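About Brimico

Brimico is a support group, a phone line and a slightly chaotic kitchen for parents whose children have been sick for a long time and don't have a clear answer yet. We're based in the old Laizer building on the east side of town, two floors above the shoe repair shop, and if you come up the stairs and smell coffee you're in the right place.

We get asked a lot what exactly we do. So, the long version!

How it started

In the beginning there were two moms in a hospital cafeteria. Muthoni Tanui's son was four and had been running fevers on and off since the winter before. Felista Mfinanga's daughter was seven and had stomach pain that kept her home from school more often than not. They had both been told to wait and see, several times, by several people, and they had both been sitting in that cafeteria since early morning waiting on blood work.

They got talking over the napkin dispenser. Felista had a spiral notebook with her, and in it she had written down every fever, meal, rash, missed school day and phone call for months. Muthoni had all of the same information, but it was in her head, on the backs of envelopes, and in text messages to her sister. She asked if she could see how the notebook was set up. Felista drew her a blank page right there, and Muthoni took it home and filled it in that night.

At the next appointment she handed the page across the desk, and the doctor read it all the way through before asking her anything. She still tells that story at every welcome evening, and she still gets a little loud at the good part.

That page is the grandparent of the Skotska, our symptom diary, which we now print and give away. (The name was a misspelling on the first print order. We'd already paid for the boxes, everyone had started calling it that, and it stuck.)

What we do now

We have 194 families on our list at the moment. Some come to everything. Some come once, get what they need and send us a card in December. Some we have never met in person, and know only as a voice on the phone at nine at night, and we're very fond of them too.

The phone line is the heart of the place. It's open every evening from 6 p.m. to 10 p.m., and the person who picks up is a parent who has been through a long stretch of appointments with a child of their own. We don't give medical advice on the line and we never will. What we can do is listen, help you put your questions in order before a visit, explain what a referral is and how to chase one that's gone quiet, and stay on while you cry in the garage so the kids won't hear. If a child is in trouble right now, we'll tell you to hang up and call 911, and we'll mean it. Call us back later.

Then there are the open mornings, which start at 9:30 and go until people drift off. There is a play area at one end of the big room and a table with coffee at the other, and brothers and sisters are welcome, sick kids are welcome when they feel up to it, grandparents are very welcome. Please don't come if anybody in the house has something catching! A good number of our children can't afford another bug, and we'd much prefer to see you next time.
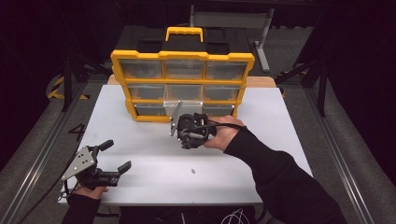
The mornings have no agenda. We tried an agenda once, with a guest speaker and a sign-in sheet, and people were polite about it, but what they really wanted was to sit next to another parent and say "does yours do this?" So we dropped the speakers to an evening slot for those who enjoy them, and let the mornings be what they are. Usually that means somebody is filling out insurance forms at the end of the table with two people helping, somebody else is asleep sitting up, and there's an argument going about which pharmacy will mix the medicine with cherry flavor.

The Skotska diary

We're proud of this little thing, so bear with us. It has one page per day with room for temperature, sleep, food, medicine, diapers or bathroom trips, pain and mood. At the back there's a section for appointments, with a line for who you saw, what they said, what they said they'd do, and when you should hear. That last line is the one parents thank us for.

We mailed out 767 copies last year, all free, to families and to any clinic waiting room that wanted a stack. The large-print version is new. So is the one for teenagers, which has a much better cover (their words) and lets them score their own day without a parent reading over their shoulder. Bakari Mabula designed it with help from his own two, who rejected his first drafts without mercy.

You don't have to be a member to get one. Call or stop in and we'll put one in your hand.

Raltska weekends

Twice a year we borrow a group of cabins by a lake and take whoever wants to come. We call these the Raltska weekends, after the lodge, and they are the loudest and happiest thing we do. There's a nurse on site the whole time, a fridge just for medicines, and a kitchen that takes allergies and feeding plans very seriously. Last time 28 families came, and the line for the canoes went clear back to the parking lot.

Parents often tell us they nearly canceled. Packing for a child with a long list of needs is a job in itself, and the thought of a bad night far from your own hospital is scary. So we go through it with you ahead of time: the drive, the nearest emergency room, what you can leave home because we already have it. If you need to turn around and go home after an hour, you turn around and go home, and we'll save you a place the next time.

Who we are

Muthoni Tanui runs the place day to day. Her son is a teenager now and eats everything in our kitchen.

Felista Mfinanga looks after the phone line, trains every new listener and writes the evening schedule. She'd like it known that she has kept all of her original notebooks.

Yeshi Woldegiorgis is our family worker. She spent years as a school nurse, and she's the one to talk to about school: absences, home teaching, a plan for medicine during the day, how to explain things to a class. She'll come to the meeting with you if you want company. Her desk is the one by the window with the plants on it.

Bakari Mabula takes care of the diary, the website and the mailings. He also leads the dads' evening, which meets upstairs from 7 p.m. and has grown from three guys and a pizza into a full table.

Muthoni Sang plans the Raltska weekends and, yes, having two Muthonis in one small office is as confusing as it sounds. On the phone, ask for "Muthoni lake" and you'll get her. She has a gift for finding cabins, buses, life jackets in toddler sizes, and people who will lend them to us.

Along with the five of us there are nine parents who answer the phone in turns. We keep their full names off this page so they can have their evenings off in peace.

What we believe about parents

You know your child. You've seen the two a.m. version and the five-minutes-before-the-appointment version, when naturally the fever is gone and she's doing cartwheels in the hallway. Doctors know a great deal that we don't, and many of them have been wonderful to our families, but they see a few minutes of a very long story. We want to help you bring them the rest of it.

We also think it's okay to be bored of being brave. It's okay to be mad at your sister for her healthy kids, to laugh in a waiting room, to skip the online search for one night and watch a dumb show. We've all done it, most of us this week.

And we're careful about what we pass on. Frightening stories about sick children travel fast, and every one of us has lain awake over something that had nothing to do with our own child. We don't share medical stories on our pages, and on the open mornings we ask people to talk about what happened in their own family and leave the guessing to the clinic.

Some families who come to us do get an answer. There are cheers and sometimes cake, and then often a strange sad week afterward, and you're welcome here for that week too. Some families are still waiting. They get the same coffee and the same chairs.

Money

Everything we do is free to families, including the weekends. We're paid for by local donations, a yearly grant from the county, and a spring yard sale that takes over the whole parking lot. We don't take money from companies that sell tests, supplements or treatments, and we don't recommend any. If someone calls you claiming to be from Brimico and wants to sell you something, it isn't us, and we'd love to hear about it.

Come and see us

Use the side door; the front one belongs to the shoe repair shop, and they're very patient about it. There's an elevator behind the mailboxes that fits a double stroller or a wheelchair, plus one grown-up. Parking is free in the back lot until noon.

If stairs, elevators and strangers all sound like too much this month, call any evening after six. You don't need a diagnosis, a referral or a good reason. Just say you found us on the website, and whoever picks up will take it from there.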